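Thursday, December 13, 2018

**Codura opens its workshop doors in Drukeneck for a winter of second-hand desktop computers**

DRUKENECK – Codura, the small refurbishing firm on Clarow Street, is delighted to announce that its Second Desk scheme will run right through the winter, with 176 desktop computers to be stripped down, cleaned, put back together and passed on to households, village halls and after-school clubs in and near the town. It's our biggest batch so far by a good distance, and we're very glad (and, after a busy November, a little tired) to be able to tell you about it.

The scheme began as a way of finding homes for old office machines that were still perfectly good for letters, homework and the weekly shop, and it has grown a great deal since then. To date 376 computers have left our workshop for new owners. Many of them came from Lenz, the local stationery wholesaler, whose offices changed over to laptops this year and who kindly let us have their old towers, along with a great many keyboards and more mouse mats than we will ever find a use for, though anybody who would like one need only ask at the counter.

Every finished computer will cost £70, and that price includes a keyboard, a mouse, the power lead and 3 months of help by telephone or over the counter. Screens are priced separately as we never quite know what will come in, but there is usually a decent choice on the shelf by the door, and we're always happy to plug one in so you can see how it looks before you make up your mind.

We should also like to say a warm thank you to everybody who has brought in their own unwanted desktops. Please do keep them coming! Towers of any make are welcome, working or otherwise, and it helps enormously if you can bring the power lead and any spare memory you may have in a drawer. We wipe every hard drive before a machine goes any further, and you're welcome to take the drive home with you instead if you would prefer to keep it.

For those who like to see how things are done, the workshop will be open to visitors on Saturday mornings until the spring, from ten until one, with tea and something to eat. There's no need to book and no need to know the first thing about computers. Children are welcome with a grown-up, and there are stools for anyone who would like to sit and watch for a while or ask about a machine of their own.

Orders can be placed at the counter in Clarow Street or by leaving a note through the door, and computers will be offered in the order that requests reach us. Clubs and halls wanting several at once are asked to get in touch early so that we can put a matching set aside.

Memory is the part that visitors ask us about most, and it's a pleasant thing to be asked about, as so much of an older computer's good temper depends on it. With the tower on its side and the panel off, the slots are easy to find, running in rows on either side of the processor socket, and a single green module like the one resting beside the case is all that many people have ever been told they need. We're always pleased to talk through what would suit your own machine, so do bring your questions along on a Saturday.

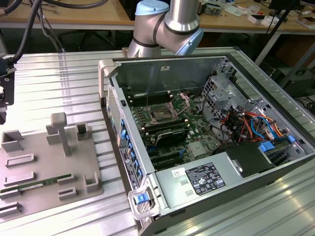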